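Progress note, November
Kilmont Laundry Skills Program
To: Felleo Fund, small grants desk
From: Pieter Maluleke

Quick one, full numbers come with the year end report. Sorry for the shorthand, we have intake all afternoon.

Where we are
Second group finished the ten-week course. 8 started, 7 finished. The one who left got a job at a hotel before week six so I'm counting that as a good result even if your form doesn't have a box for it. Third group starts after the holidays, list is full, waiting list open.

Placements: 3 people in paid work so far from group two. Two at the Surkuvard linen plant on the early shift, one at a nursing home doing linens and mending. Others still interviewing. Surkuvard wants to take more in spring but only if folks can get there by 5:30 a.m., and the bus doesn't run that early. Talking to them about a later start. No answer yet.

Money
Spent to plan on wages and rent. Over on water, under on supplies. The $500 you let us move from printing went to the dryer vent, which had to be redone before the inspector would sign. He signed. Reciept is attached with the others.

Still owed to us: second payment from the Mofokeng contract. Invoiced, chased twice. If it doesn't land by the end of the month I'll need to push back the new ironing press. Not a crisis, just telling you now.

What's not working
Evening session. Tried it, low turnout, people are tired and child care is a mess after six. Dropping it and adding a late morning slot instead. Same hours overall so no change to the budget line.

Stain module too long. Trainees said so, trainers said so. Cutting it to two mornings and giving the time to folding and sorting, which is what the plants test for at interview.

Written tests also need work. Some trainees know the job cold and freeze on paper. We're going to a spoken check with the trainer, same questions, same pass mark. Need your ok on that becuase the grant letter says "written." Can you confirm by email?

Next up
Finish revised course outline, send to you for comment.
First aid refresher for both trainers.
Follow-up calls to group one, six months out.
Sign new lease, landlord has the draft.
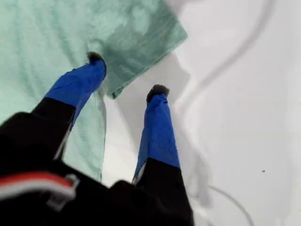 Last item, the site visit. Mornings are best, classes are running and you can talk to trainees on the break. Come by the side door, front one sticks. Send me a couple of dates and I'll make one work.

Pieter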